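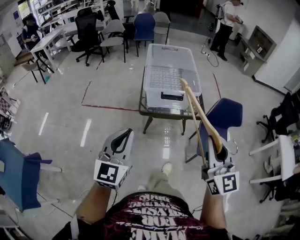
Peiyu Tan sent out 864 cold emails before anyone gave her money, and she kept a spreadsheet of all of them. She runs Likden, which makes scheduling software for small commercial kitchens, the kind that bake for other people's cafes and rent out their ovens after midnight. When I asked what an investor should picture when they picture her market, she said a wooden spatula and a clear plastic storage box, and then the person who has to find both at 4 a.m. in a kitchen shared with three other businesses. I wrote that down. So, apparently, did Manalastas, the small fund that ended up leading her first round.

We usually talk in this newsletter about the pitch. This month I wanted to talk about the long, dull stretch between "we love this" and the wire transfer, a period that founders tend to describe the way other people describe a kitchen remodel.

Likden's took 47 days. The first week was lovely. Everyone was on first-name terms and used a lot of exclamation points. Then the lawyers were introduced, and the exclamation points stopped. Peiyu was asked for her customer contracts, which she had. She was asked for a signed agreement from a freelancer who had built the first version of the login page, which she did not have, because the freelancer had been paid in two installments and a very nice lunch. He had since moved and changed his number. Finding him took nine days. Getting him to sign a single page took another six, during which he asked whether he should be getting shares. (He should not. He got another lunch.)

Meanwhile Ganell, a second fund that had promised to join the round, went quiet. Peiyu's advice here is worth more than mine, so I'll pass it along: a promise on a call is worth a reply to the next email and nothing more. She gave Ganell until Wednesday at noon, in writing, and told Manalastas she had done so. Ganell came back at 11:40 with a smaller check and a bigger request, a seat on the board. She said no to the seat and yes to the check, and after a weekend of sulking they took it.

What would she do differently? Start the paperwork folder before the first meeting, for one thing. She'd also keep 60 days of cash set aside purely for the closing period, on top of whatever the budget says. She had almost none by the end and paid one salary off a credit card, a story she tells now with a laugh that hasn't quite settled in.

She'd also send fewer emails. Only 2 of those 864 led to a check, and both went to people who already knew one of her customers. She has thought about the other 862 quite a bit.

Next month: Lostcombe, whose founders turned down their first term sheet and then had to explain that to their parents.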